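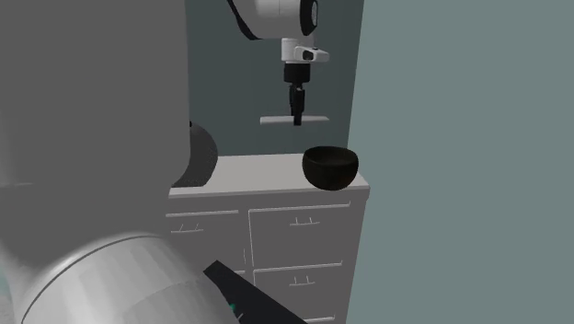 What does a small firm's website need before it needs any marketing?

A page that says what the firm does, where it does it and how to get hold of a human being. Everything else in this course is built on top of that page, and you would be surprised how many paid campaigns send people to a site where the phone number lives in a footer in pale grey.

Digital Marketing for Small Firms
Session 4: Landing pages and what to measure
Notes by Rawan Azar

Bring your own page to this session, printed or on a laptop. If you haven't got one, borrow someone's. Nobody minds having their website criticised as long as they aren't in the room.

What a landing page is for

A landing page has one job. Somebody clicked on an advert, an email or a search result that made a promise, and the page has to keep it. If the advert said "boiler servicing in Clellton", the heading should mention boilers and Clellton, preferably before the paragraph on the founder's passion for excellence.

Our running case is Skernholm, a fictional-sounding name for a very solid business that hires out marquees. Their old page had a slideshow, a welcome message, a second welcome message and an enquiry form with 44 fields, one of which asked for a fax number. In April they sent 209 visitors to it from paid search. Four filled in the form.
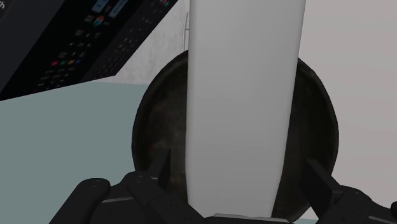
The temptation at that point is to buy more visitors. Zaid Akl, who looked after the account, asked for a shorter form instead and was told that sales needed every field. He then asked sales which ones they read. There was a pause, and the form came down to name, date, postcode and phone number.

Working out a conversion rate

Divide the number of people who did the thing by the number who arrived, then multiply by 100. For Skernholm, that is 4 divided by 209, or 1.9 per cent. Write down what "the thing" is before you start. A sale, a phone call and a newsletter sign-up are all fair choices, but you can't swap between them at the end of the month depending on which looks healthiest.

A warning on small numbers. If your page gets 70 visits and one of them buys, your rate is 1.4 per cent. One more sale doubles it. This is pleasant to put in a report and tells you very little, so leave the page alone for a while and let the visits build up.

Headings and buttons

Compare these two headings for Phetsri, a cookery school:
"Discover your culinary journey"
"Evening Thai cookery classes for beginners"

The second is duller and people can tell what they are buying. The same goes for buttons. "Book a class" beats "Submit", a word best kept for wrestling and tax returns.

Before the next session

1. Write down the single action you want visitors to take on your page.
2. Find the advert, post or email that sends them there and check that the two use the same words.
3. Fill in your own form on a phone, standing up, with one thumb.
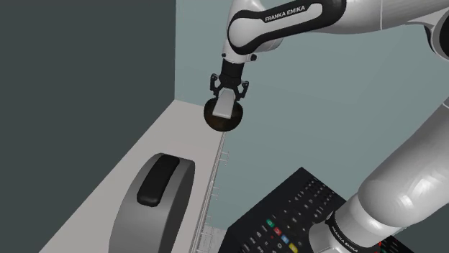 4. Cross out any field you have never used. Elaline, the curtain firm from Session 3, can be your comparison if your own form is already short.
5. Work out your conversion rate for one full month and bring the two numbers behind it as well as the percentage.

Reading: the handout on page headings, and the first half of the one on search adverts. The second half is mostly about bidding and will keep until Session 5.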